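**handheld gripper — jaws not closing square after pad swap**

**tapeworm_kev**
ok so swapped the finger pads on the handheld unit last night, the ridged magenta ones. Now left finger touches at the tip first and right one lags. Grornik pads, same part as before. Base screws snug. Cycle counter was at 1493 when I pulled the old set. Anyone seen this

**lowbay**
did you re-zero after? pads change the closed width. have to run the zero again w/ nothing in the jaws

**tapeworm_kev**
re-zeroed twice. open width reads 133 both times, so the encoder seems happy. Still crooked closing

**millrat_200**
Not the zero then. Pad seated wrong. Pull it, clean the old glue off the finger, all of it. I leave mine clamped overnight

**lowbay**
disagree, glue never gave me a lean that big. I'd look at the linkage pin. Cârstea kit has soft pins, they wear oval

**tapeworm_kev**
view from the wrist cam, fingers open, at my table. Ignore the desk mess
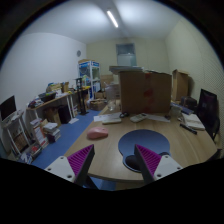

**quietservo**
How often should the pads be changed on these?
Every 190 hours of use, or sooner if the ridges go smooth where the jaws meet.

**millrat_200**
190 is generous. I get almost 200 but only on soft stuff. cardboard eats them

**lowbay**
hours don't mean much imo — look at the ridges. Anyway kev, wiggle each finger by hand w/ power off. Any play at the base?

**tapeworm_kev**
bit of play on the right. none on left. hm

**lowbay**
pin

**millrat_200**
or the base screws bottomed out before they clamped. Plurdale sent out longer ones for a while in October, had the same thing. Check the lenght before you buy pins

**tapeworm_kev**
ok pulled the right side. pin is fine, no wear i can feel. two screws were longer then the rest. swapped for short ones, play is gone. tips still off a hair, redoing the pad tonight

**lowbay**
fine, screws. still replace the pin at some point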